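I bought the Pivari placemats in July, a set of 6 in grey, after the old cork ones finally gave up and started shedding into the butter. Katia Mancuso had recommended them to me over lunch, and as she has three boys and a pale table I took her at her word.

They come rolled in a cardboard tube, which worried me a little, but a night under the big atlas and they lay as flat as you like. The weave is close enough that crumbs sit on top instead of burrowing in, and a damp cloth deals with most things – gravy, jam, even the beetroot Ottavio managed to fling about at my birthday tea (lovely man, dreadful with a serving spoon!). Turmeric is another matter. I've one mat with a faint yellow moon on it that I now put at my own place.

Wood and grey weave go together very nicely, I think.

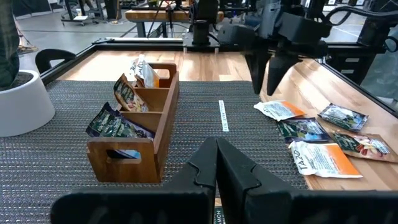
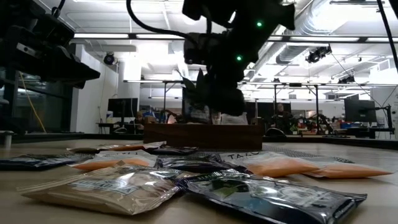
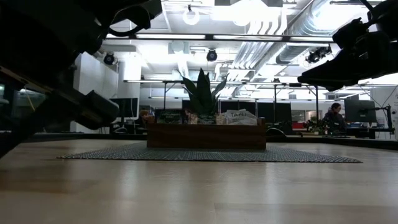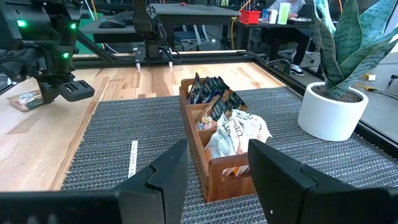 I did look at the Lombardi ones as well, which are thicker and feel rather grand, but they slid whenever anyone leaned on them and my soup bowls never felt quite safe. The Pivari mats stay put unless you really tug. The edges are stitched, and so far only one has a loose thread, which I snipped off with the nail scissors.

My one real grumble is that they don't sell them singly, so if you're a household of seven you'll be buying a second set. I wrote to ask and had a very kind reply from a Mr Mazurek, who said he would pass it on. I'd still buy them again, and probably in the same grey.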